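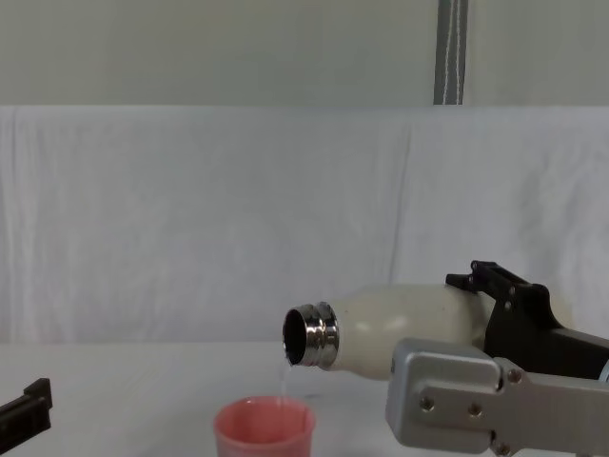 Ekrem Öztürkmen reckons the front lane is reading low again and wants it looked at before anyone books another vehicle through. Said so twice on the phone, once in the yard. Fine. Looked at.

Feb 23, 2026 – Oltthorpe yard, drive-over tyre station

Started late, gate code had been changed and I didn't have it. Mahsa let me in.

State of things on arrival. Lane 1 powered, lane 2 powered, display in the hut showing green for both. Camera for number plates OK. Log says last full check was August, which can't be right, I remember doing one with Omid in the rain well after that. Must be on paper somewhere. If anyone has the sheet please put it in the blue folder.

Pressure side first. Used the low loader trailer as the test vehicle because its tyres are new and nobody wanted it. Set all the nearside tyres by hand with the Lenadex gauge, checked against the old dial one. The two gauges agree near enough. Then towed it over at walking pace, turned, over again, turned, over again. Tedious.

Lane 1 low on every pass. Always low, always nearside, always by the same sort of amount, and worse on the back axle. Lane 2 spot on. So Ekrem is right, it's the lane and not his drivers.

Things tried:

Swapped the signal leads between lanes at the cabinet. Fault stayed with lane 1. So not the cabinet, not the card.

Lifted the nearside cover plate on lane 1. Packed grit under the leading edge, hard as cement, and the rubber seal has gone flat on one side. Scraped it out with the wide chisel, brushed, blew through with the airline. Put the plate back. Ran the trailer. Better but still low.

Lifted it again. Two of the plate bolts had hardly any bite. Torque on the drawing is 60 Nm, these I could turn with my fingers. Cleaned the threads, new washers, did the lot up in the order on the drawing and not just round in a circle like last time (my fault, last time).

Ran the trailer again. Good. Ran it faster. Good. Ran it deliberately off centre, so the tyre only half covers the plate – bad reading but flagged as bad, as it should be.

So loose bolts plus grit. Plate rocking as the wheel comes on. Would explain why the back axle was worse, the plate's already been disturbed by then. Not proved, just what I think.

Tread side. Didn't plan to do this but had the covers off. Wiped the laser windows with the proper cloths, lane 1 was filthy. Depth check with the stepped block, all steps came up right on both lanes. No adjustment made. Leave it alone please.

Count of passes since the counter was last reset is 879. Drawing says bolts to be checked every 300. Well. We've had it go by twice and a good bit more. Zinhle says halve it for this site because of the quarry lorries and check at 150, and I agree with her, it's ten minutes' work. Have put 150 on the sheet in the hut. Counter reset to zero at the end of the day.

Akpalu seals: rang to ask about replacements for the flat one. They've changed the part, new one is a slightly different section, they say it fits the old groove. Asked if they'd tried it in the old groove. Bit of a silence. Sending one to try before we order the set. Until then the old seal is back in, turned end for end, with a smear of grease. It'll do but water will get in, so keep an eye out if we get heavy rain.

Drainage. The gully by lane 1 is blocked again with leaves and that blue twine. Dug out what I could reach. Needs rods. Told the yard office, wrote it on thier board as well.

Software. Hut PC wanted to update in the middle of everything, told it no. Omid to do it from the office one evening when there's no traffic. Also the time on the hut PC is out from the plate camera, not by much but enough that two lorries close together could get each other's readings. Omid says he knows. Would like it done before Flestach come to see the site, as it's exactly the sort of thing their fleet man will pick up on.

On Flestach – Abbas asked if we can have both lanes running with live results on the big screen when they visit. Lanes yes. Screen I don't know, it was flickering today and I think the lead is on its way out. Spare lead is in the van, didn't fit it, ran out of light. Don't promise them the screen.

Ekrem's vehicles. He had four flagged for low pressure last week and topped up all of them. If lane 1 was reading low then those tyres may be over now. Rang him, he's going to get them checked by hand in the morning before they go out. Mahsa is pulling the list so he has the right ones. He was decent about it, more than I would have been.

Kit notes. Wide chisel is blunt. Torque wrench calibration sticker has lost its date, find the certificate. Low on cleaning cloths, one packet left. Somebody has had the 13 mm socket out of my set, want it back.

To do:
Gauge cert into blue folder
Gully – chase the yard office
Clock on hut PC (Omid)
Screen lead, before Flestach
Recheck lane 1 bolts end of this week whatever the counter says
Try new seal when it comes, nearside lane 1 first
Ask Zinhle if the other quarry site wants the same 150 rule, I'd geuss yes

Locked up, key back with Mahsa. New gate code is in the van, inside the sun visor.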